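Progress report to the Nevwood fund, Murín workshop
Period: up to the end of June
Prepared by: Viera Šindelář

1. Written rules for the gripper work

In the last report we promised a first version of the handling rules. It is now ready and has 5 pages. Vratislav Ševčík wrote the part about speed near surfaces, and I wrote the part about records. Hywel Trevor from Ivcombe read both parts and sent us many remarks. Most of them we accepted.

The main rule is simple. Before each run the operator looks at the wrist camera view and confirms that both fingertips can be seen. If one tip is hidden, the run does not start. 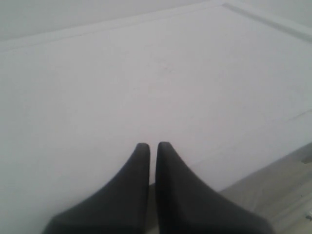

We also discussed how to write down marks on a work surface. Until spring each operator used own words, and later it was difficult to compare the notes. The rules now give a short list of terms, and the operator must choose one of them. Old notes will stay as they are.

2. Records

We have 442 runs recorded under the new rules. The plan for the whole year is 900. For 92 of the runs the check sheet was not complete, mostly the field for the name of the second person. Svetozár Hubáček changed the sheet, so it can not be saved with this field empty.

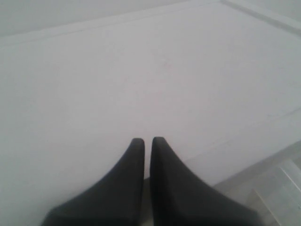 Wrist camera view with the two fingers close together over the white surface.

3. Open points

The rule about stopping distance is still a draft. Vlasta Lukáč would like one value for all surfaces, but Vater asks for separate values. We will send you the agreed text together with the next cost table. The budget for training is not yet used, and we ask to move it to the autumn.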